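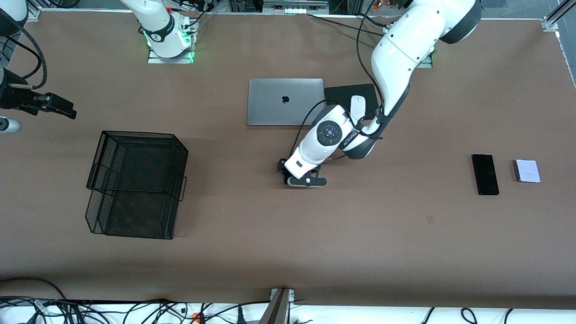
Miststead table

A Miststead table is a plain brown work table, made in the town of Bellcombe and found in most of the kitchens there, whether wanted or not. It is sold without drawers. The top is left matte, a finish the makers call traditional and their neighbours call unfinished.

Origins

The pattern grew out of the packing benches of the Preler cannery, which sold off 300 of them one wet March. Buyers sawed the legs down to suit their families, and Bellcombe has never since agreed on how high a table ought to be.

Care

Owners rub the top with oil twice a year and argue about which oil. Beetroot stains are held to be permanent. A rival school, centred on the village of Rakena, recommends lemon juice, and has paler tables and more of them for sale.

Trade

Output peaked at 4000 tables a year and now stands at 127. The makers blame chairs.

See also: Bench; Trestle; Bellcombe chair dispute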